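Open Call and Visitor Questions -- Brunddale Print and Paper Biennial

On this page we collected the questions which artists and visitors send us most often. The answers were last checked on Apr 19, 2019. If your question is missing, please write to the Bromadell office and we will answer in English or Vietnamese.

Who can apply?

Any artist who works on paper or with paper. You do not need a diploma or a gallery. Artists who showed with us in the previous edition are asked to wait for one edition before they apply again.

How many works can I send?

You can send up to 10 works. A series counts as one work if you want to hang it together and will sell it together. Please write this clearly in the form, because the jury sees every sheet separately if we have no note about it.

Do you accept digital works?

Yes, when they are shown as a print. Files for a screen only are in the Huỳnh Room program, which has its own form. The jury looks at rendered pictures, drawn pictures and mixed ones in the same group. 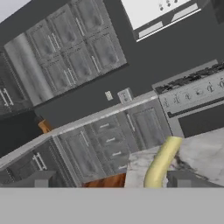
Kitchen with banana, computer rendering.

Is there a theme?

The theme of this edition is "The Folded House." You may understand it freely. Last time many people asked if the theme must be visible in the work. It does not have to be visible, but we ask for two or three sentences about how you came to it.

Who is in the jury?

Trinh Hứa, who teaches etching, and Yến Lương, who curates the Huỳnh Room. They read all applications together and do not give separate scores. They can't answer letters from applicants during the selection.

Must the work be framed?

No. Most works are hung with magnets or with small clips. If your paper is heavy or has relief, tell us the weight and the depth -- we will then choose a shelf or a box. Glass is not accepted by mail. Acrylic is fine.

What does it cost?

The application is free. Selected artists pay their own shipping to Brunddale, and we pay the way back. Works are insured from the moment we sign for them until they leave our building.

Is there a prize?

There is one, the Grudard Purchase Prize, of 3,640 dollars. The work which receives it stays in the Bromadell collection. If you do not want to part with your work, mark this in the form and it will be shown outside of the competition.

When will I hear from you?

All applicants receive a letter in May, also those who were not selected. We are sorry that we can't write comments on single works.

Can I visit with children?

Yes, and children under 10 enter free. Strollers can stay at the coat desk. Drawing in the rooms is allowed with pencil only, and paper is available at the desk.

Can I take photographs?

Yes, without flash. Two of the rooms are kept quite dark to protect the paper, so please give your eyes a minute.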